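Plateau de table Edar, blanc mat

Référence Hurnmont : plateaux et plans de travail
Fiche mise à jour le 2020-06-11

On l'attendait depuis le mois de janvier, et le voilà enfin au catalogue de l'atelier de Jarnville ! Le plateau Edar est un plan de travail tout simple, blanc cassé, mat, sans motif ni chant décoratif, que l'on pose sur des tréteaux, sur un caisson ou sur un vieux bureau dont le dessus a trop vécu. Nous l'utilisons nous-mêmes pour préparer les commandes, et franchement, on ne reviendrait pas en arrière.

Ce qui nous plaît le plus, c'est la teinte. Un blanc franc fatigue vite les yeux quand on passe l'après-midi penché sur une couture, une maquette ou un puzzle (oui, nous avons aussi des amateurs de puzzles parmi nos clients). L'Edar tire légèrement vers le gris bleuté et la lampe ne s'y reflète pas en tache dure. Les petites pièces se repèrent tout de suite, les fils de couleur aussi, et une aiguille tombée se retrouve du premier coup d'œil ou presque.

Au toucher, c'est lisse, assez doux, et une feuille de papier glisse juste ce qu'il faut. Pour le dessin, nous conseillons de fixer la feuille avec un adhésif repositionnable. Pour la découpe au cutter, prenez un tapis : le plateau supporte beaucoup de choses, mais une lame y laisse sa trace, comme partout.

Caractéristiques

Finition : blanc cassé, mat
Profondeur : 60 cm
Longueur : au choix à la commande
Bords : légèrement adoucis
Fixation : par le dessous, 4 points prévus
Usage : intérieur, pièce sèche
Garantie : 5 ans

Pose

Comptez environ 2 heures si vous êtes seul et que vous aimez prendre votre temps, beaucoup moins avec quelqu'un pour tenir l'autre bout. Le plateau arrive à plat, protégé sur ses deux faces. Laissez-le une nuit dans la pièce avant de le fixer, puis présentez-le sur son support, vérifiez le niveau et vissez par le dessous sans forcer. Les tréteaux Szewczyk conviennent très bien, nous les proposons d'ailleurs dans la même rubrique, mais n'importe quel piètement stable fera l'affaire.

Entretien et vieillissement

Une éponge humide, une goutte de savon noir, un chiffon sec, et c'est tout. Pas de poudre à récurer, pas de tampon métallique, pas d'acétone ! Les traces de crayon partent à la gomme blanche et la colle vinylique se décolle à l'ongle une fois sèche.

Un plan de travail qui sert finit par se marquer, et sur une teinte claire les petites éraflures se remarquent de près. Nous trouvons que cela lui va plutôt bien.

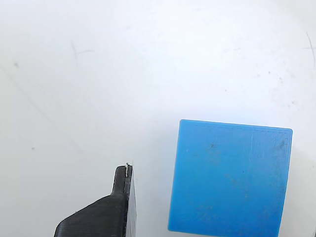
Surface blanc cassé mate, avec petites marques et éraflures, et un bloc bleu vif posé dessus.

Si vous préférez retarder ces marques, glissez des patins de feutre sous les lampes et les boîtes que vous déplacez souvent, et soulevez les objets lourds au lieu de les pousser.

Livraison et retrait

Retrait gratuit à l'atelier de Jarnville, sur rendez-vous. Pour une livraison, précisez l'étage et la largeur de l'escalier au moment de la commande, les grandes longueurs passent mal dans les virages serrés. Un échantillon de la finition peut vous être envoyé sur simple demande, et nous vous encourageons vraiment à le regarder chez vous, le matin puis le soir sous votre lampe, avant de choisir.

Dans la même rubrique : tréteaux Szewczyk, patins de feutre, savon noir, tapis de découpe.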